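Suture Practice Gallery – Interrupted Stitches on a Synthetic Pad
February 2026
4 min read

This gallery covers one topic: closing a straight incision on a synthetic tissue pad with simple interrupted sutures. It goes with the bench notes Tahmineh Farahani wrote for the Jastura skills evenings, and it assumes you have already read the part on loading a needle driver.

The course runs over 5 evenings. Interrupted stitches come up on the second one and stay with us until the end. Everyone gets a pad, a curved needle with thread attached, scissors, forceps and a driver. Pads are kept between sessions and used again until the old cuts start to run into each other.

The pad

A pad is soft and gives under the forceps, but it will tear if you grip too hard. Pick up the edge lightly and let go as soon as the needle is through. Beginners tend to squeeze, and by the end of the evening their wound edges look chewed.

We use colored fluid on some of the pads. It gets on the thread and on the gloves, and it makes dark thread harder to find against the cut. People who have only practiced on dry pads slow down a lot the first time.

Spacing

Three stitches at an even distance are worth more than six crowded ones. Look at the gap between the first and second, then use the same gap for the third. Romain Delaunay marks his spacing with a skin pen before he starts. Tahmineh prefers that people learn to judge it by eye, and the two of them have not settled the matter.

You can start at one end and work along, or put the first stitch in the middle and halve the distance each time. For a short cut it makes little difference. On a long one, working from one end can leave you with a pucker at the other.
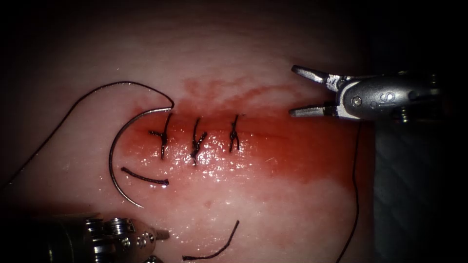

Knots should sit to one side of the cut, and the same side all the way along. Pull the first throw down until the edges touch and stop there. If the edges roll under or bunch up, the stitch is too tight. Finish with square throws and keep the tension steady while you do it.

Tails

Leave tails long enough to pick up with forceps when the stitch comes out, and short enough that they don't get caught in the next one. Tails of different lengths are normal in the first few weeks. Cut ends should be cleared off the pad as you go. A loose piece of dark thread near the cut is easy to mistake for a tail, and more than one person has tugged at the wrong bit.

The needle

Between stitches, put the needle down where you can see all of it. A curved needle is easy to lose track of when you are looking at a knot. Follow the thread back with your eyes before you reach for it, and pick it up with the driver, never with your fingers. Count needles out at the start and back in at the end. All of them go in the sharps box, even the ones that still feel sharp.

Supplies

Our pads come from Lelow and the thread from Chung. We bought 159 packs of thread in July and they have lasted well. The practice sheets are printed by Wesach, who can send extra copies if your group runs short.

Booking

Evening places are open to students and to working staff who want a refresher. Each bench takes 3 people. Bring short sleeves or sleeves that roll up, and tie back long hair. Questions about the notes go to Tahmineh, questions about benches and dates go to Romain.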